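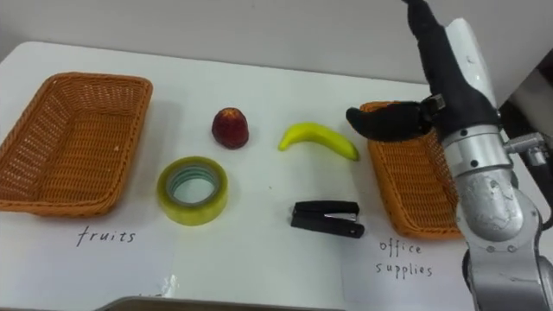

Two woven baskets with a banana, a red fruit, packing tape and a stapler.

Drevstead Sistesero Charging Dock Review
By Hui-mei Yu

I have owned a lot of charging docks, and most of them ended up in a drawer. The Sistesero has been on my nightstand since December and I still get a small kick out of using it! It charges a phone, a watch and a pair of earbuds from one plug, and it looks good enough that I moved the lamp over to give it the better spot.

Drevstead has made docks before. The last one, the Fakstead, was a decent charger with a wobbly neck and a blue light bright enough to read by. The light is gone. The neck is now a single solid piece with a hinge at the top, so you can tip the phone back for a video or stand it up straight for a clock, and it stays where you leave it. I can pull my phone off with one hand at six in the morning and the base doesn't come with it (the old one always did).
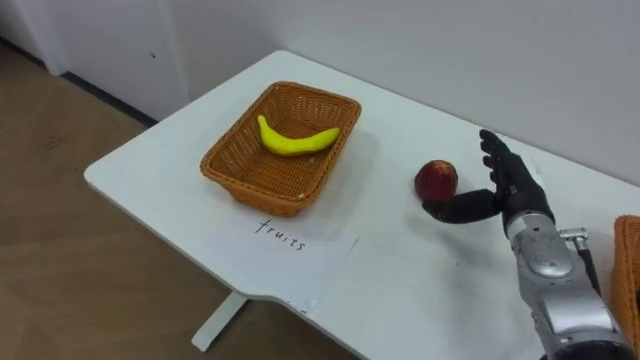 A banana in a woven basket on a white table.

Charging speed is where I was most curious. From 7 percent, my phone reached 53 percent in 40 minutes, with the case on. My old dock took more than an hour to get that far with the case off. A cable is still faster, of course, and if you're always running out the door on an empty battery you'll want to keep one in the kitchen. For overnight use and the odd top-up before dinner, I haven't missed mine at all.

The watch puck folds flat into the base and clicks up when you press it. Such a satisfying click! It has a little give to it, too, so a chunky watch band doesn't push the whole thing off center. The earbud pad sits at the front and is a bit fussier. My buds have to go down in the middle, and if I toss the case on in the dark, half the time it lands crooked and doesn't charge. A raised edge would have fixed that.
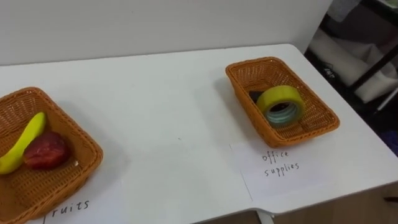

Setup took no time. You plug in the brick, which comes in the box, and you're done, with no app and no account to make. There is an optional app for changing the overnight charge limit, and I did try it. It asked for permission to send me notifications twice and then worked fine. I set the limit to stop a little short of full and haven't opened it again.

Heat was a complaint with the Fakstead, and the new one is better. My phone gets warm in the first stretch of charging and then settles down. There's a small fan in the base. I can hear it if I put my ear close, and from the pillow I can't.
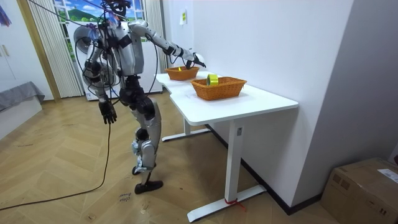
The cord is the part I'd tell a friend about first. It's braided, it's long enough to reach behind a dresser, and it lifts out of the base so you can swap it for another. A channel under the dock holds whatever length you don't need. Before this, the wall behind my bed looked a lot like the loose black cables hanging around that silver robot. I had one for the watch, one for the phone and a third I never did identify. Now there's one line going down to the outlet and I can vacuum back there again.

A few smaller gripes. The glossy finish on the base picks up fingerprints, so get the matte one if you have the choice. The power brick is wide and covers the second outlet on my wall plate. And the phone pad is a tight fit with a ring or grip stuck to the back of your case. I had to peel mine off.

It costs 200 dollars, and yes, that's a lot for a charger. The Fang dock does the same three jobs for much less and I liked it when I tried it, though its watch puck is fixed in place and the cord is short. If you only charge a phone, buy the Fang. If you have all three gadgets and a crowded nightstand, I love this thing and would buy it again with my own money. I'm already eyeing a second one for my desk.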